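Clothes Care at Home, Session 4: Shirts, Hangers and the Bed You Do It On
Handout for the Thursday group, 15 September 2022

Hello again! These are my notes from today's session, tidied up a little, with the bits I forgot to say out loud stuck back in. If you missed session 3 (folding knits) you can still follow along, but please do read that handout before next time because I'm going to assume you know what a shoulder seam is and where to find it.

Bring for next week: one shirt you hate hanging up, two hangers of different kinds, and the Juvwood worksheet if you still have it. I have spares of the worksheet. I do not have spares of the shirt.

1. Where to work

I teach this on a bed and I always will. An ironing board is too narrow, a table is fine if you own a big one, and the floor is hard on your knees. A bed with a plain fitted sheet on it gives you a wide, soft surface that a shirt can spread out on, and a gray sheet like the one in the Beltoswood bedroom is great for this, as you can see every edge of a bright shirt against it. If your bedding has a busy pattern, throw a plain sheet over the top for ten minutes.

Push the comforter out of the way. Leave the pillows if you like! I know some of you were taught to clear everything, but a couple of stacked pillows make a handy rest for the collar end of a shirt while you sort out the rest of it. We tried it both ways in March with the first group and most people ended up keeping the pillows. 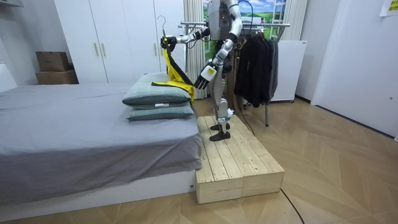 Yellow and black shirt on its hanger at the bedside, with the lower part over the pillows.

Notice how much a soft shirt wants to twist. When you lift a hanger from one side with the fabric still trailing on something, the body of the shirt turns on itself and you get one long rope of cloth. It's not a disaster, but if you hang it in the closet like that you'll find a crease in it on Monday morning that no amount of patting will shift. So: lift, let it drop free, give it a small shake, and look at it before you walk away.

2. Picking the hanger

Somebody asked me whether it matters, and yes, it does, though less than the stores would like you to think. Very quick version:

Thin wire hangers are okay for a day. They leave points in the shoulders of anything stretchy or soft.

Curved wooden hangers are what I use for shirts with a collar and for jackets. The curve follows your own shoulders, more or less, so the fabric sits the way it does when you wear it.

Padded hangers are lovely for slippery things and take up a silly amount of rail.

Clip hangers are for skirts and pants. Please don't clip a shirt by the hem, I've seen it done.

I have 22 wooden ones at home, and I bought most of them in a batch from Teixeira, a little housewares place that has since moved across town. Buy the same shape if you can. A rail of matching hangers is easier to slide things along, and you stop fighting the hooks. Width is the other thing to check. Hold the hanger up to the shirt before you put it in: the ends should stop just short of the sleeve seams. Too wide and you get little bumps at the top of each sleeve, too narrow and the shoulders flop over and the whole shirt slides.

3. Getting the hanger in

Two ways, and you should practice both.

From the bottom. Lay the shirt face up, slide the hanger up inside from the hem, and bring the hook out through the neck. Best for anything with a tight or ribbed collar, and for T-shirts always. Going in through the neck stretches the ribbing, and ribbing that has been stretched 50 times doesn't come back.

From the front. For shirts that open, undo the top few buttons or the zipper, put one end of the hanger into one shoulder, then the other end into the other shoulder, and close the top again so it can't slide off.

Either way, finish by holding both ends of the hanger, one in each hand, and lifting the whole thing clear of the bed. This is the part people skip, and I nag about it every single session (sorry, not sorry). With a hand at each end you can feel straight away if one shoulder has more fabric on it than the other. If it's bunched at one end, ease it along the bar with your fingers until the neck sits in the middle under the hook. Then look at the sleeves. A sleeve likes to wrap itself over your hand or tuck in behind the body, and you want both of them hanging down on the outside.

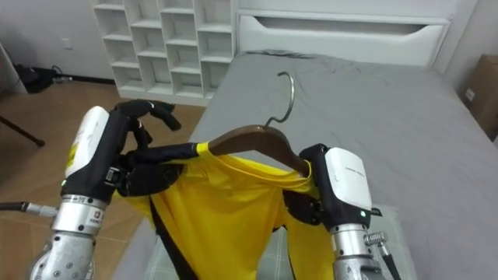

4. Putting it down again

Sometimes you need to lay the shirt back down before it goes in the closet, say when the doorbell rings or you've spotted a button that needs sewing. Don't drop it in a heap! Lower the hem first, let the body follow, and put the collar end down last, up on the pillows. Laid over them on the diagonal is fine for a few minutes.
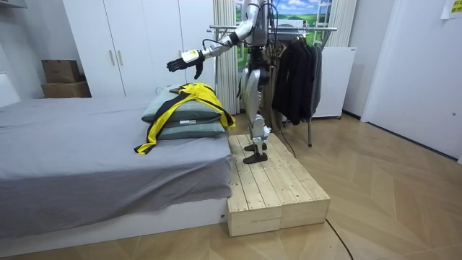
What I'd avoid is leaving it there all afternoon. Stretchy fabric takes the shape of whatever is under it, and shirts with big panels in two colors are the worst for this in my experience, as the seams between the panels pull in different directions. If you know you won't be back soon, hook it over the top of a door.

For homework, hang up one shirt each way, bottom and front, and time yourself. Mine took 30 seconds from the bottom, a bit longer from the front on account of the buttons. Write your times on the Traro sheet under "shirts" and bring it along. Next session is pants and belts, same room, and please wear something with pockets.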